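FOR IMMEDIATE RELEASE

Rollance opens a walk-in label counter in Itilstead this October

ITILSTEAD - I've wanted to write this one for a very long time, so forgive me if I run on a bit. Rollance, the little label company I started at my kitchen table, is opening a real counter with a real door and a real bell on it. You'll find us on the ground floor of the old Rormont building in Itilstead, and we open on a Thursday in October at 8 in the morning (there will be coffee, and there will be cinnamon rolls until they run out).

If you've bought from us before, you know what we do. We print small runs of labels and stickers for people who need more than a marker and masking tape but a lot less than a truckload. Jam makers, school offices, bike shops, choirs with a music library, a man who keeps bees and wanted every hive to have its own name. Up to now it's all gone through the website and the mail, and that works fine when you know what you want. Plenty of people don't, and I spend half my week on the phone trying to explain the difference between matte and satin to somebody who'd understand it in two seconds if I could put both in their hand.

So that's what the counter is for. You can walk in with a jar, a toolbox, a lunch bag, whatever it is, and we'll try things on it while you stand there. The smallest order at the counter is 2 sheets. The biggest we'll print while you wait is 300 labels, and anything past that gets picked up the next working day. We keep every stock on the wall where you can touch it, scratch it and try to peel it off!

The printing side is in the hands of Krum Dimitrov, who came to us from a newspaper press room and has opinions about red ink that I'm not allowed to repeat in a press release. Krum built the counter himself and picked the two printers behind it, and he'll be there most mornings.

"People bring me a design with nine fonts and a rainbow," Krum says. "I ask them what the label is supposed to tell somebody who's in a hurry. Usually we end up with one word and a border."

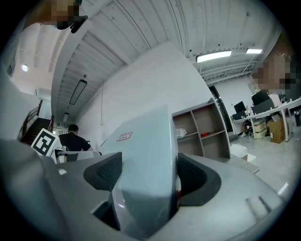
Labels for equipment are the part of the business that's grown the most, and they're getting their own section of the counter. Folks who run workshops and classrooms and rental desks all have the same trouble, where things look alike and wander off. What I keep telling them is that size matters a lot less than contrast. Look at the sticker in the photo - it's small, but it's white with red characters and a red border, and on that light-blue plastic your eye goes looking for it. Put the same size label in gray on gray and you'd be hunting. We'll have a rack of bordered blanks in red, green, navy and black, and you can hold them against your own gear before you spend a dime.

I also want to say something about surfaces, because it's the question I get more than any other. Smooth plastic is easy. Painted metal is easy if you clean it first. Rubber, fabric and anything with a rough texture is where regular adhesive gives up, and for those we carry a stitched tag and a loop tag as well. If you've got something odd, bring it in. Krum keeps a shelf he calls the problem shelf, and he's happiest when it's full.

We're kicking off with a giveaway. The first 300 people through the door get a free starter sheet in the color of their choice, printed with their name or their shop's name or their dog's name, one sheet per person. We've also set aside 2,000 plain bordered labels for Itilstead schools, and teachers can pick them up any afternoon in October by telling us the name of the school. No form, no purchase, just come get them.

The look of the place is by the design studio Þórarinsdóttir, who also drew our new logo (the one with the curled corner). I asked them for something cheerful that wouldn't show fingerprints and they came back with yellow cork. It's all over the walls and I love it. You can pin your old labels up there if you like, and we hope by spring you won't be able to see much of the cork.

A few practical things. The counter is open from 8 in the morning until 5 in the afternoon on weekdays. Parking is behind the building and there's a ramp at the side door. The website isn't going anywhere, the prices are the same in both places, and if you order online you can choose to collect at the counter and skip the postage. Old artwork is still on file, so repeat customers only need to give us the name on the account.

Dogs are welcome. Please don't let them near the cork.

About Rollance

Rollance prints short-run labels, stickers and tags for small businesses, schools and households. We're based in Itilstead, and everything is printed in the building it's sold from.

Press contact

Anika Halvorsen, owner, Rollance. Reporters and local bloggers who want to come by before we open are very welcome, just send me a note through the contact page on our website and tell me how you take your coffee. Samples of any stock can be put together for you to take home.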